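Changing to a 24-gram load at Morora

Friday, November 1, 2019
Filed under: Clay Shooting, Club Days
Print | E-mail | 3 comments

I changed cartridges in September and said I would write it up once I had a few club days behind me. I have now shot Morora twice and Geltden once with the lighter load, so this is where I've got to.

For years I used the same heavier cartridge for everything. My shoulder started complaining last winter, mostly on the second half of a long round, and I had got into the habit of lifting my head before the shot had gone. One of the older members at Morora told me to try 24 gram before I spent money on a new recoil pad. I bought a slab and went out on a quiet Sunday to see.

The first thing I noticed was the second barrel. On the simultaneous pair at the Drarkell stand, which is two crossers from the left with the far one dropping by the time you get to it, I have always been late. With the lighter load the muzzles stayed where I'd put them and I got to the second clay with time to look at it. I still missed a fair number. I missed them in front, though, and for me that is a change.

Long targets are a different matter. The Hellwig stand at Geltden is a high edge-on bird off the tower, and I could not break it cleanly. A friend on the same squad was using 28 gram through the same choke and smoking them. I suspect he is simply better at that target than I am. I went up a choke for the last two birds and hit one.

My score at Geltden was nothing to write down. At Morora it was my best of the year, helped by a still morning and a course that had been set fairly gently after the complaints over the summer shoot. I wouldn't read much into either of them.

A few notes for anyone thinking of doing the same:

Check that your semi-auto will cycle the load before you enter anything. Mine is an over and under so it made no difference to me, but a man on our squad had 3 stoppages on one stand and gave up.

Pattern the gun. I didn't, and I should have. The plate at Morora is open on practice days if you ask at the clubhouse.

Give it more than one outing. I hated them for the first 12 clays.

The winter series starts at Morora next, and I'll use the light load for all of it apart from anything off the tower. The ground has asked people to arrive early for booking in – the car park gets soft once there has been rain, and the bottom field will be shut. Fibre wads only, same as before. Breakfast rolls are back too.

If you shoot 24 gram through a tighter choke I'd like to hear what you use. Leave a comment.

Share this post: 12 shares | E-mail | Print 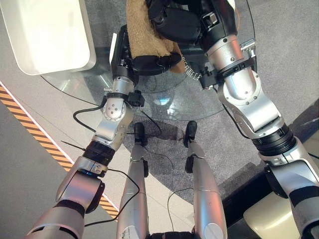 Ronaldo Lumanlan
Blogger and club shot

Ronaldo shoots sporting clays most weekends and writes here when he has something to report.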